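Hand-held gripper kit hire, is 4 weeks enough for packing and unpacking tasks?
Posted in Equipment and Services, Monday, September 21, 2020

plainjoltz

We're a small outfit in Pennington and we've been quoted on a hire package for hand-held grippers, the kind a person holds and squeezes while the camera on top records the job. The supplier is Joltitz. The package is one pair of grippers, chargers, a hard case, a tablet to start and stop recordings, and a login to their upload service. Minimum hire is 4 weeks. Training is one video call, and anything after that is billed at $195 an hour.

Our tasks are all household things at a table: putting small packets and tubs into a box, taking them out again, sorting them by size. We need two grippers going at once for most of it, left and right. I have been through their task guide and it says very little about deep boxes, which is the part I'm worried about. The walls get in the way of your hands, and whatever is in the bottom gets shadowed.

I've used a single gripper before, on a flat tray, and had no trouble with it. Doing the same with a pair over a box is new to me.

What I'd like to know from people who have hired a kit like this:

Is the finger opening wide enough for odd shapes, or do you end up avoiding half your objects?
Does the upload service reject many recordings?
Is it worth paying for the extra training hour?

Budget is fixed, so I can't extend the hire if we fall behind.

grelville_bench

We hired a pair for box work in Grelville, though from a different supplier, so I can't speak for Joltitz on price. The work itself will be much the same.
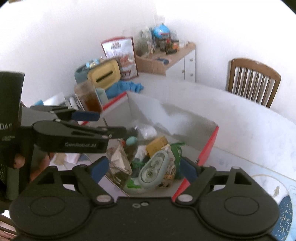
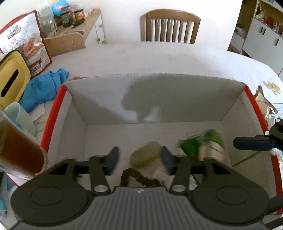 Both are from a gripper's own camera, working at the box.

On your first point, the opening was fine for nearly everything we tried. Small boxes and firm plastic items are easy. Crinkly wrappers are slow going, as they fold away from the pads and you have to come in from the side. Flat items lying on the floor of the box are the worst. We stood them against a wall of the box before starting and wrote that into the task sheet.

Some things I would sort out before the clock starts on your hire:

Use a box with low sides if the project allows it. If it has to be deep, turn it on the diagonal so each person's wrist has somewhere to go.
Keep the spare objects on the table beside the box, within reach. Walking off to get more eats into the day.
Move your light. We had one overhead and the grippers threw a shadow right across the inside. A second lamp at the far end of the table fixed most of it.
Wipe the finger pads every morning. They pick up dust and lose grip.

As for rejected recordings, our first batch was bad. Out of 68 we had 50 accepted. Most of the rejects were people moving too quickly, which blurs everything near the pads. After we told everyone to slow down, the numbers came good. Check whether rejected recordings count towards your upload allowance, because ours did and it wasn't in the quote.

I'd pay for the extra hour, but book it for the second week. You won't know what to ask on day one.

Four weeks is enough if your objects and task sheets are ready when the case arrives. We lost most of our first week to shopping and labelling.

hirkum2

Just buy a set second-hand. Hire is money down the drain.

plainjoltz

Thanks grelville_bench, that's a big help. I hadn't thought about the upload allowance, so I've emailed Joltitz to get it in writing. I've also asked whether the training hour can be held over to week two. We do have a lower box we could use for the sorting task, but the packing one has to stay as it is.

hirkum2, we looked at that. The only used set we found came without the upload login, and the seller couldn't say whether it could be transferred.

traywork

I had the Joltitz package in January. The grippers were good and the case was well padded. The tablet was the weak point. It dropped its connection to the left gripper a couple of times a day and you had to restart both to get it back. Support answered by the next morning each time, and they did send a replacement tablet in the end without charging freight.

Ask for the newer tablet when you book. Also check the chargers, as one of ours had the wrong plug for here and we had to buy an adaptor.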